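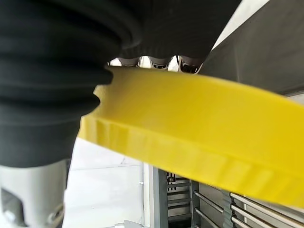 Loading the rack with a kitchen arm: house rules

These are the rules we keep at Lodbridge for arms that put away plastic lids, trays and plates. They suit a home kitchen or a small shared one. Read the maker's manual first. Where it is stricter than this page, follow the manual.

Before you start

Find the stop button and press it once to check it. Release it, then run the arm with nothing in the grip.

Wipe ribbed rubber sleeves with a damp cloth and mild soap. Open the folds with a finger, as grease sits at the bottom of them. Replace a sleeve that has split -- tape is not a repair.

Look over the bolt heads on the housing every Wednesday, or whichever day you change the dish towels.

Gripping and lifting

Set the weight limit in the controller. We use 500 grams for flat plastic pieces.

Use the lowest grip force that holds. Thin lids bend, and a bent lid will not seal again.

Hold flat pieces close to the gripper. Long overhangs catch on rails and posts.

At the rack

Fix the rack so it cannot slide, and teach the positions again if anyone moves it.

Slow the arm down for the last 2 inches above the rails.

One piece per slot. Leave the slots next to the posts for small plates.

Keep hands out of the rack while the arm is powered, even when it is paused. A paused arm can start again.

Afterward

Park the arm, switch it off at the wall and dry any rails that have water on them. Write down drops and jams in the kitchen notebook, with the piece and the slot.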